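## 4. Washing Knitwear on the Hand Wash Cycle

This section covers the Hand Wash cycle on the Zeltside front-loading washer. Read Section 2 (Leveling and Water Supply) before running the machine for the first time.

The Hand Wash cycle takes 37 minutes at the default setting. The drum rocks in short strokes and does not make a full turn until the final spin.

### 4.1 Preparing the load

1. Check the care label on each item. Do not use this cycle for items marked "Dry clean only."
2. Sort by color. Wash dark and bright knits apart from light ones for the first three washes.
3. Close all zippers, hooks and snaps.
4. Turn sweaters and cardigans inside out.
5. Place socks, gloves and other small items in a mesh bag. Small items washed loose can pass between the door seal and the drum.
6. Load the drum to no more than one-third full.

**Note:** Knits that already show pilling can be washed on this cycle. Remove pills after drying, with a fabric comb held flat to the surface. Do not pull them off by hand.

### 4.2 Adding detergent

1. Pull the drawer out to the first stop.
2. Pour liquid wool detergent into compartment II, up to the lower line. Do not use powder with this cycle.
3. Leave the softener compartment empty unless the care label allows softener.
4. Push the drawer in until it clicks.

**Caution:** Do not add chlorine bleach. Bleach damages wool and silk fibers and cannot be rinsed out of the door seal on a short cycle.

### 4.3 Running the cycle

1. Turn the dial to HAND WASH. The display shows 37.
2. Press TEMP until COLD is lit. WARM may be selected for cotton and acrylic knits only.
3. Press SPIN to choose LOW or NO SPIN. The factory setting is LOW.
4. Press and hold START for 3 seconds.

The door locks when the fill begins. To stop the cycle early, press PAUSE and wait for the lock light to go out – this can take up to two minutes if water is still in the drum.

**Note:** If NO SPIN is selected, the washer drains and stops. Items will be heavy with water. Support them from underneath with both hands when lifting them out.

### 4.4 Drying

1. Remove the load as soon as the cycle ends.
2. Roll each item in a dry towel and press. Do not wring.
3. Lay the item flat and shape it by hand to its original size.
4. Keep it away from radiators and direct sun. Allow at least 12 hours for heavy knits.

**Caution:** Do not place wool items in a tumble dryer, including on the AIR setting.

### 4.5 After every 28 cycles

The display shows CLN when the drum needs cleaning. Run the DRUM CLEAN cycle with the washer empty, then wipe the door seal and leave the door ajar. The message clears by itself. If it does not, hold TEMP and SPIN together until the display goes blank – see Section 7 for other codes.

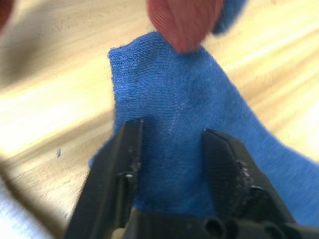

*Fig. 4-1. Knitted sock with light pilling.*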